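Stustbridge Property Services – Tenant and Owner Support
Ticket log: unit boundaries wrong on listing map, Clatuletti building
Opened 07/05/2026
Status: Pending owner confirmation

Reported by Teodoro Esteban, leasing office. Since the Prisia update, the floor plan for the Văduva Street entrance shows two adjoining units as one. Prospective buyers are being quoted the combined floor area.

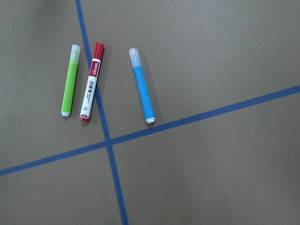 Support cleared the listing cache and republished the plan. The fault remained after 30 minutes. Unit 23 still carries the area of its neighbor, and the asking price per square foot is therefore understated.
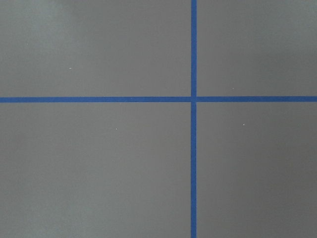

The source drawing was then requested from the surveyor and compared with the published plan. The drawing is correct. Its party walls meet much as the two strips of blue tape do here, one crossing the other and leaving four rectangles of unequal size. The import had dropped the crosswise line – two rectangles were merged as a result.

Action taken: the drawing was re-imported with wall lines locked. Areas now match the deed for all units on floor 5. Quotes issued in error are to be withdrawn by the leasing office.
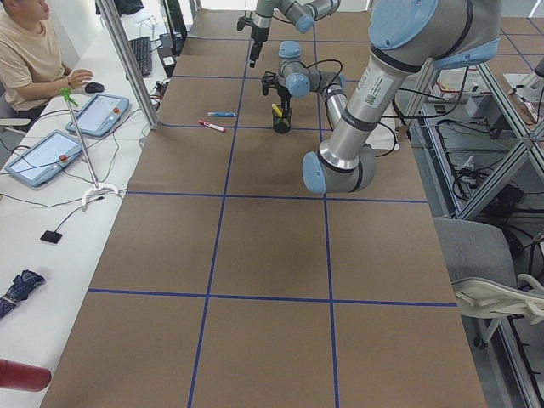 Attachment 3: table with blue tape grid and two robot arms.

Next step: owner to confirm the corrected areas in writing before the listing is reopened.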